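Comment coding notebook, May
Liltier spot, second pass

Last updated: Sunday
4 comments

Working from the full export now, the one Nalberg sent over after the first file came through with the replies missing. It has 3,000 comments in it, all from under the 15-second version of the Liltier mattress advert. The longer version has its own thread and I have not touched it.

Reminder of what we are doing, as I keep losing the first page. Nalberg want to know what people were annoyed by. They have a theory that it was the voiceover. Their client has a different theory, that it was the husband carrying the mattress upstairs while the wife points. We code the comments without either theory in the code frame and then see which codes fill up. Esko wrote the frame. I am first coder, Bergþóra Ravn is second coder on a sample of 200.

Changes to the frame since the first pass:

- "Sexist" split into "sexist to her" and "sexist to him". The single code was useless. Half the people using the word meant one thing and half meant the other, and they were arguing with each other underneath.
- "Fake" now means the couple or the house does not seem real. Complaints that the mattress could not bend like that go under "product claim".
- Jokes get coded for their target if there is one. If it is only a joke, code "joke" and leave it.
- Tagging a friend with no other text is "tag only". Do not guess the mood from the emoji. We spent far too long on that last time.
- Comments about the actors' looks go in "cast, personal" and are kept out of the quotes file altogether.

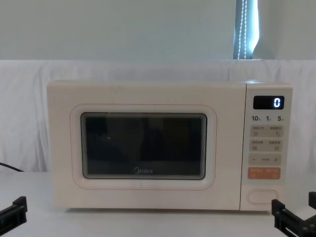 First results, my coding only

"Sexist to him" is the biggest of the negative codes by a fair way. I did not expect that. Most of these are mild, on the lines of "poor bloke" and "my back hurts watching this". "Sexist to her" is smaller but the comments are longer and angrier, and they get more replies. If you rank by number of comments you get one story and if you rank by replies you get the other. Both rankings should go in the report, on the same page, otherwise Nalberg will pick one.

The voiceover hardly comes up. Where it does, people mostly want to know whose voice it is.

There is a large lump of comments that are not about the advert at all. Delivery complaints, a long argument about whether springs are better than foam, and a run of people asking for a discount code. I have put these in "off topic" but Esko may want delivery pulled out, as the client would care about it. Easy to do, as nearly all of them use the word "courier".

Timing is odd. The thread was quiet until somebody clipped the stairs shot and posted it with a rude caption. After that, people arrive who have clearly only seen the clip. They say things like "where is the wife" when she is in the very next shot. I have added a flag, "clip only", to be used when the comment gets something wrong that the full 15 seconds would put right. It is a flag and not a code, so it sits beside whatever else the comment has.

I am not fully happy with the flag. It catches people who saw the clip and made a mistake, and misses people who saw the clip and got everything right. Treat it as a lower limit.

Agreement check

Bergþóra finished her 200 before lunch. We agree well on "product claim", "tag only" and "off topic". We agree badly on "fake", and worse on jokes. Went through the joke disagreements together. Nearly all came from the same cause: she codes the target if she can work one out, I only code it if it is named. Her way is closer to what the frame says. I will recode mine to match hers and we will draw a fresh sample afterwards, as there is no sense in checking on comments we have already talked over.

On "fake" we did not settle it. The problem comment type is "nobody's stairs look like that". She has it as fake, I have it as a joke. For now both codes are allowed together. Esko to decide.

She also found that I had been coding sarcastic praise as praise for a whole stretch, a bit after the export switches to the later comments. "Wow, groundbreaking, a man lifting something." Tired, I suppose. Redone.

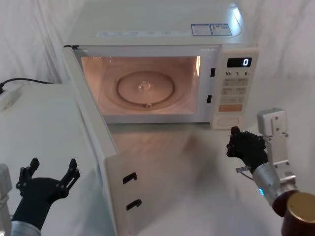
Can we say the advert did harm to the brand?

Comments under a video can't tell us that. They show what the people who bothered to write were bothered by, and many of those people will never buy a mattress from anyone that year. Sales and the brand survey are Nalberg's to look at, and the report should say so in the first paragraph.

Comparison set

Esko wants something to put beside it, so the numbers mean something. Two options came up.

The Carbone coffee advert was argued over in much the same way, with a couple in it and one of them doing all the work. The thread is big enough. The trouble is that Carbone replied to people, often and quite well, and the replies changed what came after. Liltier said nothing at all for days and then put out one statement. So a difference between the two threads might be down to the adverts or down to the replying.

The Temby advert is duller but cleaner. It's a furniture shop, no row of any sort, brand stayed silent. It would give us a plain level for "fake" and "cast, personal", which I suspect turn up under every advert with people in it. My vote is Temby for the main table and Carbone as a side note with the replies problem spelled out.

For the same reason I want the Liltier statement marked on the timeline. Comments after it are partly about the statement. The word "sorry" appears in it once, in "sorry if some viewers felt", and people picked that up at once. New code needed: "reaction to statement". I have been putting them in "other", which is now too full to be of use to anyone.
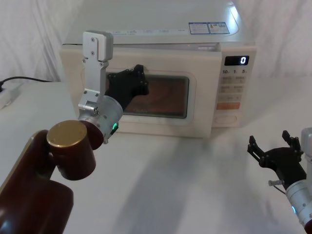

Microwave, display at 0.

To do

- Recode jokes to Bergþóra's rule.
- Go back through "other" and pull out "reaction to statement".
- Ask Nalberg whether deleted comments are in the export. There are replies to things that are not there.
- Fresh sample for the agreement check, split before and after the clip went round.
- Quotes file: reword anything that could be searched for. No usernames.
- Esko to rule on the stairs comments and on delivery.
- About 3 pages for the draft. Esko Räsänen signs it off before it leaves here.

Export backed up to the shared drive, old one moved to the "do not use" folder.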